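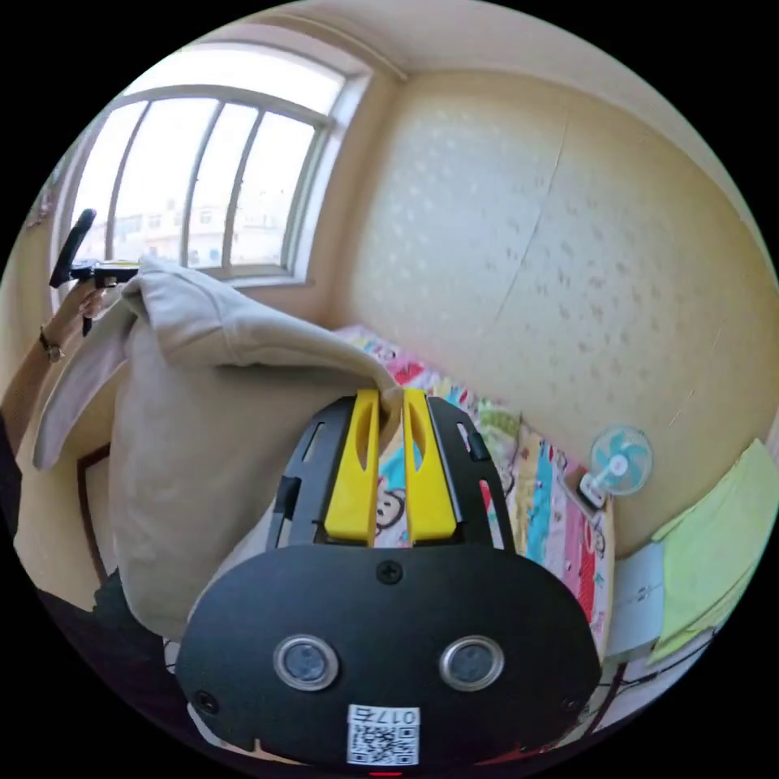

According to Hae-won Yeo, the Minja was the first hand-held gripper she could use through a whole basket of clothes without putting it down to rest her wrist. Her remark, made in a trade newsletter, is often repeated in accounts of the product, though other users have found the handle too thick for small hands.

The Minja is a hand-held gripper kit sold by Sistberg for recording household tasks as training material for robot arms. It is offered singly or as a pair, one for each hand. The paired kit is used mainly for cloth work such as lifting, spreading and folding sweatshirts, towels and bed linen.

Design

Each unit has two parallel fingers worked by a trigger in the handle. The fingers are replaceable and come in a soft and a firm grade. The soft grade holds thin cloth better but wears faster. The maker gives the opening between the fingers as 83 millimeters. A charged battery runs the unit for 98 minutes, and the kit includes one spare battery per hand.

Service

Buyers may record in their own homes and send the files to Sistberg for checking, or rent the kit by the month with checking included. Recordings in which the fingers leave the view for more than a few seconds are returned unpaid under the rental plan. This rule was relaxed in May, after complaints from renters who worked with large garments.

Reception

A review by Lina Tannous for Vandelcombe covered 3088 recordings made by 14 people in ordinary bedrooms and kitchens. She rated the grip on knitted and fleece fabric as good and the grip on stiff denim as fair. Hoods and drawstrings caused the most dropped items. Svatopluk Jireš, reviewing the same kit, criticized the printed manual, which leaves out how to match the left and right units after a battery change.

See also: Fultov (competing kit)

This site uses cookies to remember your settings. By continuing to browse you agree to their use. Accept | Manage choices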